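The Planner Always Gets the Credit

Gullero wants you to believe that robot software has crossed a line. Its new planning tool, Flimora, takes a sentence typed in everyday words and turns it into a chain of arm movements. The sales deck calls this understanding. I spent an afternoon with the thing and I would call it scheduling, some of it pretty good.

The logs are worth reading if you can get them. Flimora writes out each step before the arms move, in full sentences, and the sentences are confident whether or not the perception module has anything to be confident about. Ask it to deal with a bowl and it will produce a tidy plan for a bowl. Ask where the bowl is and the answer comes from a separate program called Hison, which is older and gets no slide of its own.
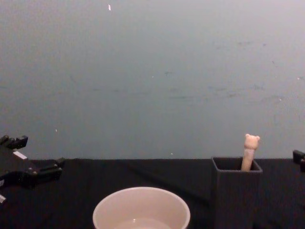

Hison gives every object a score. Below a set threshold, the planner is supposed to stop and look again. In the build I saw, it was allowed 4 second looks before going ahead anyway, a default I found in a settings file and nowhere in the manual. The company says that most customers will never touch it. That was my worry too.

Then there is the benchmark. Gullero quotes 2000 trials, an impressive pile until you ask how many different table layouts went into it. The answer is 22. A planner that has seen the same layouts again and again ought to do well on them, and I'd like to see the numbers for layout 23.

Qudah, a smaller rival, publishes its failures by cause: bad grasp, bad pose estimate, timeout. The list is embarrassing in places. I trust it more for that, and I wish the wrist camera got the same treatment from everyone. Close views matter most in the last stretch of a reach, and they can hold very little for a program to work with. 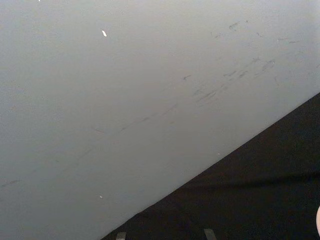
A wrist-camera view: scuffed pale gray above, dark material below.

Gullero promises an update in July, with the retry limit moved to the main screen. Good. The license includes a trial of 30 days, and buyers should spend it moving things around on the table.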